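From: Arvo Nieminen
To: the manipulation list
Date: 2022-03-09
Subject: Re: hand demos instead of teleop for the packing task

Kotov wrote:
> We now have 295 demos of the first aid box recorded with bare hands,
> eye-level camera only. They take a fraction of the time of the Jusstead
> remote rig and look much more natural. I propose we stop remote
> recording for this task and train on hand video alone.

I'm not ready to sign up for that. "Looks natural" is what worries me. A person packing a box uses both hands without thinking, one to steady and one to place, and changes grip halfway through. Our arm has two stiff fingers. How much of the first hand's work are you planning to throw away, and who decides? 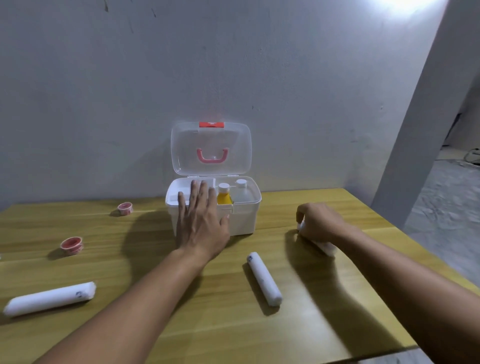
The remote demos are ugly and slow, I grant you that. I timed myself on the Jusstead and needed 8 minutes for one box, with a sore wrist at the end of it. But every motion in those files is one the arm really made. With hand video we have to guess the contact forces, and I haven't seen a guess from the Donus tracker that I'd trust near a thin plastic lid.

Kinnunen's old set from September had 2,494 clips and the same promise attached. We got a policy that reached for the right thing and then squashed it. I would like to hear what is different now, apart from the camera.
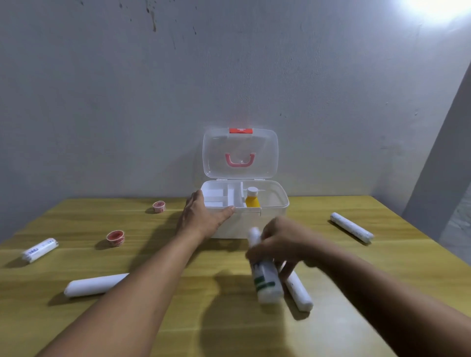

Speed is my other complaint. People move fast when they know the task, and the tracker loses fingers as soon as they do. Look at the right hand holding the roll with the green print in front of the box: both are smeared, and that is the very moment we need the grip. The left hand on the front edge is nice and sharp, but it's only resting there. Slow the people down and you lose most of the time you said you were saving.

What I could live with: keep the hand demos, record 45 more boxes by remote control, and test both on the real arm with the same rolls and tape. If hands alone do as well, I'll drop it. Until then please leave the rig plugged in.

Arvo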